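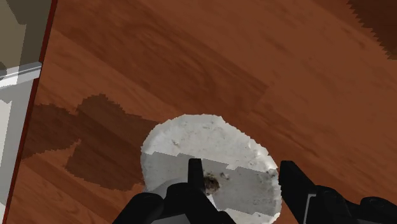 Figure 4-1. Wrist view, gripper open over the white round object.

Docs > Medusier > Evaluation Guide > 4. Running a tabletop trial in simulation

Search this manual Go

4. Running a tabletop trial in simulation

This section covers the tabletop task set used in the Medusier study, which compares a policy given only the wrist view with a policy given the wrist view and a room view. Install the Flitulano simulator and load the policy weights (Section 3) before you start.

4.1 Check the wrist view

1. Open the scene in Flitulano and select the wrist camera.
2. Confirm that both fingers show at the bottom of the view.
3. Set shadows to Hard. Hard shadows have stepped edges on the floor and tabletop. The published runs used this setting.
4. Leave texture smoothing on.

Note: Do not swap in sharper floor or wood textures. In our tests the wrist-only policy reached toward the grain lines more often when the textures were changed, and scores from those runs can't be compared with the ones in Section 6.

4.2 Check the room view

5. Switch to the room camera. The arm base should be in the lower right, with the table in front of it.

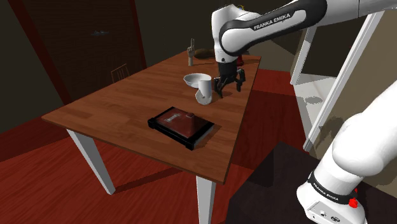
Figure 4-2. Room view with the bowl, the mug on its side and the tray holding a book.

6. Check that the bowl, mug and tray are all on the tabletop and in view. If one is missing, reload the scene. Don't drag objects into place by hand.
7. Leave the mug in the pose the scene file gives it. The task set includes mugs lying on their sides.
8. Leave the room lights at the default level, even if the background looks dark on your monitor.

Caution: Moving the room camera after this point clears the saved calibration. You will have to repeat 4.1 and 4.2.

4.3 Run the trials

9. Enter the instruction text exactly as printed in the task sheet, with no period at the end.
10. Set the number of trials to 100 for each policy. Use the same seed list for both.
11. Set the time limit to 15 seconds per trial and press Run.
12. When the run ends, export the log to the Grorkau folder. The scoring script won't read logs from anywhere else.

Note: A trial is scored as a success only if the fingers are open and clear of the object when time runs out. An object held over its target is scored as a failure.

Caution: Do not pause a run to change the camera. The simulator keeps going, but the two views fall out of step and the log doesn't record it. Delete the run and start over.

For problems with the scoring script, contact Apinya Suksawat in the Siriwan group.

Last revised 24/12/2020

6 comments | 1,489 shares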